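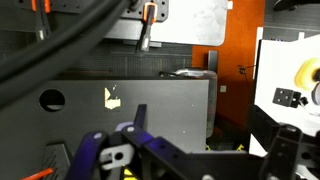
How to Run a Robot Arm Demo at an Open Day

We have shown our bench arm to visitors at Cliltmont several times now, and the notes below are what we hand to anyone setting up a demo for the first time. They assume you already have an arm that works and a simple routine for it. They cover the day before, the hour before, and the demo itself.

The day before

1. Pick one routine and stick with it. Ours is a plain pick-and-place that lasts 79 seconds from start to home position. Visitors will watch that long. They will not watch a five-minute assembly.

2. Run the routine from a cold start, with the controller off overnight if you can manage it. Most of our trouble has come from a home position that was fine all week and then wrong after a restart.

3. Tighten the fasteners on the finger links. Printed parts work loose faster than you expect. Check the wrist bracket too.

4. Look at how the cable moves through the whole routine. It should bend freely at every joint and never pull tight. If it rubs on anything, re-route it now and run the routine again.

5. Leave the bench as a working bench. Clamps can stay on their rack and tools can stay where you use them. Clear only what the arm could reach.

The hour before

6. Put tape on the floor 2 meters out from the bench. Small children go in front of the tape with an adult, everyone else behind it.

7. Set the speed to half. Pao-chu Su, who ran our August demo, goes lower still for school groups.

8. Test the stop button with the arm moving. Do this every time, and do it again if the power has been off.

9. Print the handout. We had 100 copies last year and ran out before lunch, so print 500 if the event is open to the public.

During the demo

10. Say what the arm is going to do before it moves. One sentence is enough. Then start the routine and stop talking until it is back home.

11. Have a second person on the stop button. The person talking should not also be the person watching the arm.

12. If the gripper drops a part, press stop, say that it dropped the part, and reset by hand. People like seeing this - it gets more questions than a clean run.

13. Let visitors choose where the next part goes, from positions you have already tested. Do not let them place parts by hand while the arm has power.

14. Take questions with the arm at home and the motors off. The usual ones are what it costs, what it can lift and how it knows where things are. Write the answers on a card if you are not the person who built it.

Afterward

Send the arm home, switch off the controller, and write down anything that went wrong while you still remember it. Solveig Magnusson keeps the log for our group and would rather have a messy note the same evening than a tidy one next week.

Last updated Sep 7, 2018

This site uses cookies to remember your settings. By continuing to browse you agree to our use of cookies. Accept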